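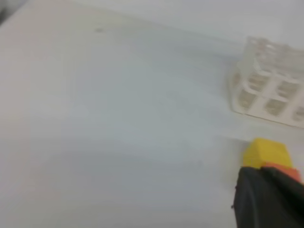 The woman who looks after the sample benches at Skillura would like it known that she did not choose white. "White chose us," she says. "The table came with the building. Then somebody painted the walls to match, which I assume was meant kindly."

She has worked in the room since June, after six years at Kodness, where the benches were black and, by her account, hid everything. White is less forgiving. "You put a clear thing on a white table in front of a white wall and then you go and get a coffee. Good luck finding it again."

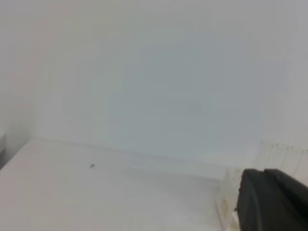
*Something clear and a white wall, a combination she calls "the house style."*

Her job, as she describes it, is mostly putting things back. Racks go to one side of the table and stay there. Tubes go in the racks. Paperwork goes anywhere else. She has a firm view on people who set down a sandwich "just for a second," and it isn't printable.

I ask about the specks. She sighs before I've finished the question. 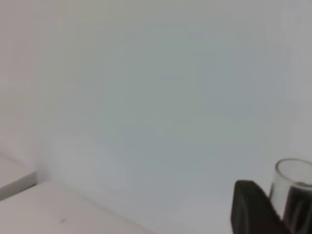 "There's always one," she says. "You wipe the whole surface, you stand back, you feel like a decent person, and there it is. On a brown table I'd have gone home by now." She has tried 153 cloths from a bulk box and has opinions on most of them. The cleaning spray from Juška she likes. The one before that left streaks, and she wrote the supplier a letter.

The racks themselves get warmer treatment. She likes them plain, with openings in the front so she can look in without lifting anything out. A catalog once offered her a set in 6 cheerful colors. She turned it down, and now slightly regrets it.

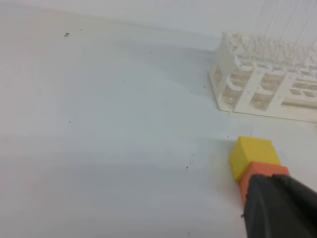

*The test tube rack at its end of the table.*

Would she change anything, given the money? She thinks for a while. "A gray table," she says. "Medium gray. I priced one at 900 dollars and they asked me what was wrong with the white one."

What did she tell them?

"I told them to come and look for a tube."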